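Mon grille-pain a 36 ans et il va bien, merci

Je vais parler de mon grille-pain, parce que c'est lui qui a lancé la dispute. Dimanche midi, à table, mon beau-frère l'a regardé comme on regarde un vieux chien qui sent un peu fort, et il m'a dit : « Mais enfin, ça coûte trois fois rien, un grille-pain neuf ! » Il a raison sur le prix. Je lui ai quand même repassé le plat de gratin avec une certaine froideur, et depuis je rumine ce que j'aurais dû lui répondre. Voilà donc ma réponse, avec quelques jours de retard (c'est ma spécialité, les répliques qui arrivent quand les invités sont rentrés chez eux).

Ce grille-pain, un Lagman, mes parents l'ont acheté l'année où l'on a refait la cuisine. La peinture s'en va sur les côtés, le thermostat a deux positions utiles, tiède et charbon, et il faut tenir le levier une seconde de plus que la normale sinon il remonte. Je connais ce geste comme je connais la marche qui grince dans l'escalier. Quand un ami reste dormir et veut se faire une tartine tout seul, je l'entends appuyer, relâcher, appuyer, soupirer. Je me lève et je vais lui montrer.

On va me dire que c'est de la nostalgie. Un peu, oui, et alors ? Mais ce qui m'agace, c'est qu'on ait fini par trouver suspect de garder les choses. Vous arrivez avec un manteau de dix hivers et on vous demande si tout va bien au travail. Vous sortez un téléphone dont le coin est ébréché et la conversation s'arrête, quelqu'un vous conseille une promotion. Moi, un objet qui a des rayures me met plutôt à l'aise ! Le premier accroc est passé, je peux enfin m'en servir sans retenir mon souffle. J'ai eu une table basse laquée pendant deux ans, un cadeau, superbe, et je crois que je n'y ai jamais posé une tasse de bon cœur. Je l'ai donnée à ma cousine, qui a trois enfants. Elle est maintenant couverte de feutre et de traces de petites voitures et je la trouve bien plus belle.

Il y a quand même une objection sérieuse, et je ne veux pas faire semblant de l'ignorer : certaines vieilleries consomment trop, ou deviennent dangereuses. Le radiateur soufflant de ma tante Odile, par exemple, faisait une odeur de cheveux brûlés et je l'ai moi-même porté à la déchetterie, sans le moindre état d'âme. Je ne défends pas le fil dénudé. Je défends la cafetière dont l'anse est recollée, le fauteuil au velours pelé, la bassine bosselée, bref tout ce qui marche encore et qu'on remplace parce que ça se voit que ça a servi.

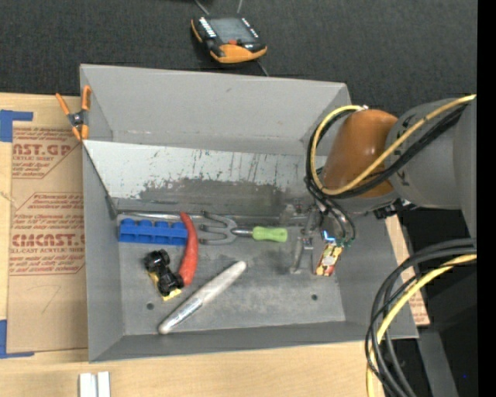

Et puis il y a la question de la réparation, qui me met dans un état ! L'an dernier, mon aspirateur (un Clirley, presque neuf celui-là, j'avais craqué) s'est arrêté net au milieu du couloir. J'ai appelé le service client. On m'a expliqué très gentiment que la pièce n'était pas vendue seule, mais qu'on pouvait me faire une remise de 70 euros sur le modèle suivant. J'ai demandé quelle était la pièce. Un interrupteur. Un petit interrupteur en plastique ! La dame au bout du fil était charmante et je sentais bien qu'elle aurait préféré me vendre l'interrupteur, elle aussi.

J'ai fini par pousser la porte de Saron Shiferaw, qui tient un atelier minuscule derrière la gare, entre le cordonnier et une laverie. Elle a ouvert l'aspirateur sur son comptoir, elle a fouillé dans un tiroir, et elle m'a demandé de repasser après le déjeuner. À mon retour, il marchait. Je lui ai demandé si elle avait beaucoup de cas comme le mien et elle m'a montré ses étagères du menton : des mixeurs, des lampes, une machine à coudre Grenar, un sèche-cheveux avec une étiquette où quelqu'un avait écrit « SVP sauvez-le ». J'ai trouvé ça très émouvant, un sèche-cheveux qu'on supplie de sauver.

Ce que Saron m'a dit de plus intéressant, c'est que les gens s'excusent en entrant. Ils posent leur machine sur le comptoir et ils disent « je sais, c'est ridicule ». Ils ont honte de tenir à un batteur électrique. Elle, ça la fait rire, mais elle m'a dit aussi qu'elle avait appris à ne pas annoncer le prix trop vite, car certains cherchent surtout la permission de jeter. Je la comprends. Il m'est arrivé d'aller faire réparer des bottines en espérant secrètement qu'on me les déclare mortes (on les a ressemelées, je les porte encore, elles me font toujours mal au petit doigt de pied).

Je précise que je ne suis pas un exemple. J'ai acheté en octobre une lampe Edard dont je n'avais aucun besoin, parce qu'elle était jaune et qu'il pleuvait. J'ai un tiroir entier de câbles dont je ne connais plus les appareils, et je me suis débarrassé d'un canapé parfaitement correct sous prétexte qu'il était marron. Mon beau-frère ne manquera pas de le rappeler, il m'avait aidé à le descendre, quatre étages sans ascenseur, et il s'était coincé la main dans la rampe.

Mais je voudrais qu'on arrête de présenter le remplacement comme la chose raisonnable, celle des adultes, et l'entretien comme une lubie. Ma grand-mère cirait sa table tous les mois et personne ne la trouvait originale. Elle avait des ronds de verre dessus, une brûlure de fer à repasser dans un angle, et elle mettait la brûlure du côté du mur quand le curé venait. Le reste du temps, elle était face à nous et on avait le droit de demander l'histoire. C'était mon oncle, il avait quatorze ans, il voulait repasser une chemise pour un bal. La chemise n'a pas survécu non plus.

On parle beaucoup de la durée de vie des appareils, en ce moment, et tant mieux. Seulement, même avec les meilleures étiquettes du monde, il restera ce petit mouvement de recul devant l'objet usé, et celui-là, aucune loi ne l'interdira. Il faudrait s'entraîner. Commencer par un truc facile, une planche à découper, un sac de courses, et le laisser vieillir sous les yeux des invités. Je vous assure qu'au bout d'un moment on ne voit plus rien, et que les invités non plus, sauf un.

Quant au grille-pain, je l'ai emporté chez Saron ce matin pour le levier. Elle pense à un ressort fatigué. Elle m'a prévenu qu'elle ne pouvait pas me le garantir à 100 %, et que si elle le réparait trop bien, j'allais devoir perdre l'habitude de la seconde en plus. Je n'y avais pas pensé. Je lui ai demandé de me laisser réfléchir jusqu'à samedi, et en attendant je fais mes tartines à la poêle.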